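Notes on moving my recipe and household files off Flemlow

I kept household notes in Flemlow for six years: recipes, appliance manuals, paint codes, the dates I changed the furnace filter. In September they moved the export feature to the paid tier, so I exported everything during the grace period and started over with plain text files.

The export came to 1463 files. Of those, 561 were empty or contained only a title. Flemlow creates a note whenever you follow a link to a page that doesn't exist, and I had followed a lot of links. Deleting them took one line of shell:

`find . -name "*.md" -size -64c -delete`

Check what it matches before you add the delete flag. I lost two short notes, one of which was the garage door code. Edith Guzmán still had it in an old text message.

The next problem was filenames. Flemlow allows slashes and colons in titles and swaps them for underscores on export, but the links inside the notes keep the original characters. Every link to a title with a slash in it was broken. I wrote a script that built a table of old titles and new filenames, then rewrote the links in a second pass. It fixed all but 73. Those pointed at notes I had renamed at some point, and I did them by hand over two evenings. 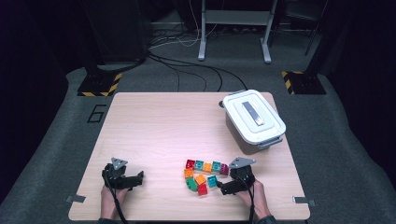

Folders were the part I got wrong the first time. I copied the tag tree from Flemlow directly, which gave me paths five levels deep and a lot of folders holding a single file. Stella Were uses one flat folder and relies on search, and I tried that for a week. It worked for recipes and failed for everything physical, where I usually don't remember what I called the thing. What I have now is one level, with broad names. A lidded storage box like the white plastic one on the table up there is a fair model for it: the building blocks can go in regardless of color, and the label only needs to say "blocks." My equivalent is a folder called `house` with 204 files in it, and I have not yet needed to split it.

Dates go at the front of the filename only if the note records an event. A furnace service gets a date. A paint code doesn't. I had dates on everything for a while and the sorting was useless, with the bread recipes scattered across years according to when I happened to type them in.

For sync I looked at Limis and Astuvon. Limis rewrites line endings on upload, so every file shows as changed after the first run. Astuvon leaves the files alone but has no way to exclude a folder. I went with Astuvon and moved the scanned manuals out of the tree, where they probably should have been anyway.

Still to do: the images embedded in the recipe notes. Flemlow exports them with random names and no extension. The `file` command identifies most of them correctly, and I'll post the renaming script once it handles the rest.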